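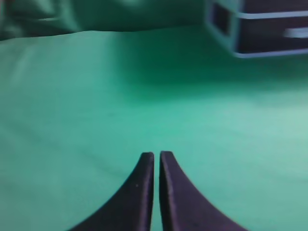 Unit 4: Good Practice at the Drawer Station

Students shall follow the Baudry rules during all drawer exercises. Close the fingers fully before the arm travels. Keep speed at or below 20 percent until the instructor, Sabina Skála, has approved the path.

Debris on the work surface must be recorded before it is swept away.

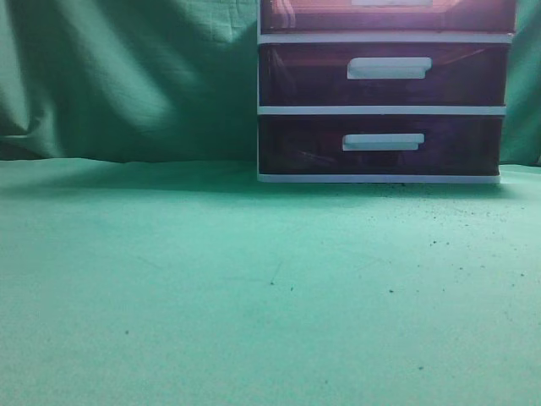
The record states where the specks lie in relation to the drawer unit. Each group completes 100 cycles and submits its log by the end of June.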